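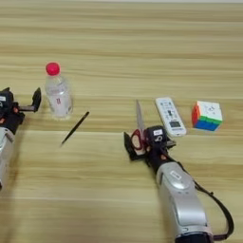
I've been trying to keep a silent hour before breakfast since October, and I wanted to write down how it's going, because several of you asked after my posts from the retreat house at Brarkasside. The short version is that I'm still terrible at it and I love it more every week! My teacher there used to say to pick one plain thing and rest your eyes on it, so lately I've been using the grain in a light wooden tabletop, all those pale beige and tan stripes running left to right, and letting my breath go along with them.

Some mornings I get 20 good minutes. Other mornings I get 5, and the rest is me planning soup (lentil, mostly) and then remembering I was supposed to be praying. I used to scold myself for that. Now I just say "soup" under my breath and go back to the start of the line.

A few of you wanted to know about the Drurnby prayer book. Yes, it's the one with 1000 short verses, and no, I don't read them in order. I open it wherever it falls and stay with that verse all day, even when it's one of the gloomy ones about locusts.

Oh, and the evening circle at Destcombe has started up again, 7 o'clock, bring a cushion if your knees are anything like mine. We sit, we read a little, somebody always brings too much cake. Come even if you've never done this before, and come in by the side door, the front one sticks.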